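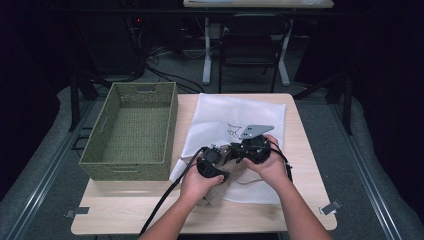

Two hand-held grippers at the Fillstead work table, held together over a piece of light-brown fabric. A white bag lies under it, with an olive-green basket to the left.

Grutus (demonstration set)

Filed under: Robot learning > Demonstration data > Household tasks
Last revised in November by Tobias Ambrose

Grutus is a collection of recorded household chores gathered at the Fillstead workshop to train two-armed robots. Its subject is laundry, and more narrowly the part of laundry that comes before and after anything gets clean: picking garments up, folding them badly or well, putting them in bags, and closing the bags. The finished set holds 3,837 demonstrations. The plan called for 4,000, and the difference is discussed below under Rejected takes.

Method

Demonstrations in Grutus are made by people. The operator stands at a table with a gripper in each hand and does the chore with those, giving up the use of ten perfectly good fingers for the length of the take. Each gripper has two fingers that open and close, and each records where it is and how wide it is open. A learning system is later given these recordings and asked to produce similar motions on a robot with similar grippers.

The attraction of the method is speed. A robot driven by remote control can take several minutes to pick up a sock, and the person driving it ages visibly. A person holding the grippers can do the same thing in seconds, and the recording comes out in terms a robot can use. The drawback is that the operator can feel the cloth through the handles and the robot can't. Early Grutus takes are full of small, confident corrections that no camera could explain, and models trained on them became small, confident and wrong.

Operators were therefore told to pause before each grasp and to keep the work in view. Most managed the first of these.

The Sadside tasks

The set is divided into 13 tasks, known together as the Sadside tasks after the street where the workshop's first table stood. The names are plain: "cloth into bag," "bag into basket," "pull zipper shut," and so on. The one exception, "tidy," was defined as any sequence of actions after which the table looked better. Two reviewers were given the same takes to judge and agreed so seldom that "tidy" was left out of the published scores, though the recordings remain in the set.

Bags account for more of Grutus than any other kind of object. They have an inside and an outside, which a camera often can't tell apart, and they change shape when anyone goes near them. A bag laid flat is a fairly easy target. A bag that has been half opened is a new object on every take, and the software that labeled the recordings tended to give it a new name each time as well.

Zippers
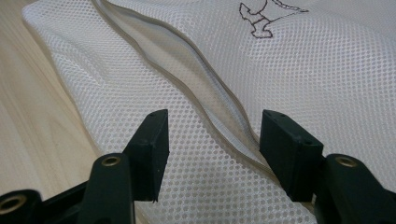 A partly open zipper on a white mesh bag, seen from the tool. The pads of the gripper stand on either side of its lower end.

Zipper takes are the longest in the collection and have the worst reputation among the 23 operators who contributed. Closing a zipper normally calls for one hand to hold the fabric tight and the other to pull, and both need a firm hold on something thin. With gripper pads, the pull tab is easy to miss and the tape is easy to catch by mistake. Mesh makes matters worse by gathering along the seam, where it looks to a depth sensor much like the zipper itself.

The Fillstead notes advise coming in with one pad on each side of the zipper and closing slowly. They also advise against talking during the take, advice apparently written after someone reviewed the audio.

Rejected takes

A take was dropped if the grippers lost tracking, if a bare hand touched the object, or if the operator stopped partway through. The second rule caused most of the losses. People who see a garment sliding off a table will reach for it with whatever finger is free, and two weeks of training did little to change this. Sessions after four in the afternoon had the highest share of rejections, and the last month of recording was moved to mornings.

The shortfall against the plan was never made up. A proposal to reach the target by counting each two-handed take twice was raised at Fillstead and withdrawn the same day.

Use

Grutus has mostly been used to train models for grasping cloth and loading bags. Results on loading are respectable. Results on zippers depend a good deal on how far open the zipper was to begin with, and the best scores come from takes in which it was nearly closed already.

See also: Bimanual manipulation; Deformable objects; Hand-held data collection; Socks (unsolved)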